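Ticket 267: False "transparent surface" rejections after upgrade of the Lostura perception module
Reported by: Toivo Kokkonen
Assigned to: Hilkka Saarela
Component: perception, grasp filter
Priority: was High, set to Normal by Hilkka
Status: Open

Original report (Toivo)

Since moving to build 124 the grasp filter throws out candidates it used to accept. The message in the log is "surface class uncertain, candidate dropped". It happens mostly at the translucent bins. The coloured baskets are fine. Greteck support say the new surface classifier is an improvement on cloudy and clear plastic. I can't see it. The planner asks for a grasp, gets an empty list back, waits out the timeout and goes to the home pose. The operator sees an arm doing nothing and rings me.

Steps to reproduce: load the usual bin layout, start the sort task, wait.

Expected: at least one grasp candidate per request.
What we get: an empty list, often several in a row.

Comment, Hilkka

"Often" is not a number. Please run it 20 times with the same layout and say how many came back empty. Also tell me which config file was loaded. Last time we had a ticket like this, in December, the new build was reading the old Halonen calibration and the classifier had nothing to do with it.

Comment, Toivo

Config is the one from the Stastia branch, checked by hash, matches on both machines. Calibration was redone after the upgrade. I will do the 20 runs. Views attached in the meantime.

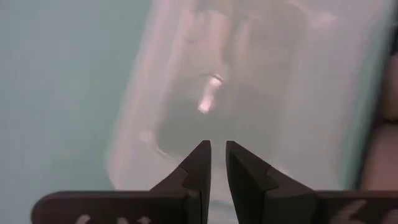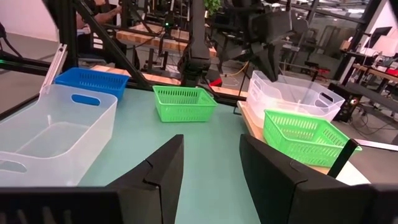
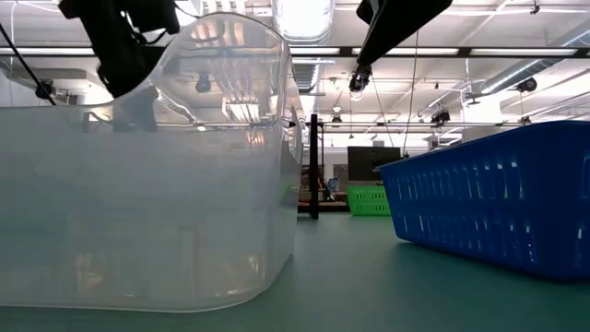 Comment, Hilkka

I don't believe in a classifier fault yet, and I would like us to stop calling it one in the ticket title. An empty list can come from at least two stages. The surface stage drops points it doesn't trust, and then the grasp stage drops candidates with too few points left under them. Both write the same message, which is poor work on Greteck's side, but it means the message proves very little. In the first attached view the fingertips are in front of the frosted wall and whatever is inside shows up as a dark blur with one paler, longish thing in the middle of it. I would not want the filter to be sure about that either. If build 123 was happy to return a grasp on a view like that, I'd like to know what it thought it was grasping. Accepting more candidates and accepting good ones are two separate things, and the report only mentions the first.

Please turn on per-stage logging before the runs. The switch is verbose_filter in the perception section. It slows the loop down, so raise the planner timeout as well or you will be measuring the timeout.

Comment, Toivo

Fair about the message. Less fair about the old build, it did work for us, though I have no per-stage logs from it to show you.

20 runs done, verbose on, timeout raised. Empty list in 9 of them. All 9 were requests aimed at a translucent bin. In 7 the points were dropped at the surface stage, in the other 2 at the grasp stage. Title changed to "false rejections", I hope that is neutral enough.

Comment, Hilkka

Better. "False" still assumes the answer, but leave it.

The two at the grasp stage look like plain lack of depth points and I would take them out of this ticket. For the seven, the confidence values in your log sit between 0.46 and 0.49, and the default cut-off is 0.5. That is suspiciously tidy. Greteck's release note says the threshold was "retuned" and gives no figures, no test set and no word on which plastics they used. I have asked them for all of that.

Workaround for now, if you need the cell running: set surface_min_confidence to 0.45 for the translucent bins only. Do not set it globally. Do not tell anyone it is fixed.

Comment, Toivo

Applied. First session with the lower value, 24 requests, one empty list. So it's better.

Comment, Hilkka

It returns more lists. How many of the returned grasps closed on an object? That isn't in your comment, and it is the only figure I would put in front of Greteck.

Comment, Toivo

Not logged, the gripper width topic wasn't being recorded. Recording it from the next session.

Comment, Hilkka

Thanks. Repeat the same set on 123 with the same recording, otherwise we have nothing to compare with. Ticket stays open until both logs are attached.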